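Half-canvas, hand-padded: a jacket maker on how the work is done

June 21, 2020

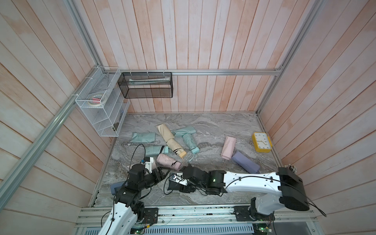

The founder of Promura, a small menswear workroom in Irnden, prefers to talk about jackets in terms of layers. "Most customers come in asking about the cloth," he says. "I would sooner start with what is underneath. The cloth sets the colour and the weight. The canvas sets the shape, and the shape is what people notice across a room, even if they couldn't say why."

Promura makes tailored jackets and a short run of trousers. The jackets are half-canvassed as standard, with the canvas running from the shoulder to a point just below the second button. Below that the front is lined but otherwise unsupported. A full canvas is available at extra cost, and he does not push it.

"On a cloth of 16 ounces I'd argue against it. It's heavy enough to hang by itself. On a light summer cloth, yes, there is a difference at the hem. It swings back into place when you sit down and get up again."

The lapels are padded by hand. He describes the stitch as a short diagonal, taken through the canvas and catching only a thread or two of the cloth, with the lapel rolled over the finger as the work goes on. The rows are closer together near the edge. A machine will do the same job faster, and he has used one in previous employment. His objection is limited to the roll line.

"The machine gives an even result from top to bottom. I want it firm at the top and soft where it turns over the button. You can get some way towards that by changing the settings, but you are stopping and starting so often that the time saved is small."

The shoulder has changed since the firm began. The first jackets used a pad of wadding in three layers. The current pattern, known in the workroom as the Raptis, has one thin layer and a sleeve head cut on the bias. Customers who order from Droment, the shop that carries the ready-made line, get the same shoulder. He says the decision was partly about posture.

"A thick pad hides a sloping shoulder, and it also hides a bad pattern. When we took it out we had to recut the back. The old back was too narrow across the blades and the pad had been covering for it. We found creases running down from the collar on almost 40 of the jackets we had out, and those came back and were altered."

The alteration was free. It consisted of lowering the collar at the back neck and letting out the centre seam where there was enough inlay to do it. He now leaves 2 centimetres of inlay on that seam, and the same at the side seams. He regards anything less as a false economy on a garment intended to be kept.

On buttons he is brief. They are horn, sewn with a waxed thread and a wrapped shank. The shank is longer on heavy cloth. The sleeve buttonholes are cut only after the second fitting, when the length has been settled. "If they're cut early and the sleeve is wrong, you have to shorten from the top, and that means disturbing the sleeve head."

Fittings stopped for part of the spring and started again by appointment in May. The gap was spent on patterns. A soft overshirt came out of it, with patch pockets and no canvas at all — the first thing the firm has made without one. He calls it a simple garment with one difficult part, the collar, which has to stand up without fusing. The answer for now is a strip of linen, cut on the cross and stitched to the under collar in parallel rows.

Asked about care, he recommends a brush and a wide hanger. Dry cleaning should be rare. Pressing should be done with a damp cloth between iron and wool, and the lapel should not be pressed flat at any point.

"People bring me a jacket and say the lapel has died. Usually it's been ironed. The stitching is still there. I steam it, roll it over by hand and leave it overnight on the stand."

The overshirt will be sold in navy and a mid brown. Trousers to match are being considered, with side adjusters in place of belt loops, though he has not settled the height of the waistband.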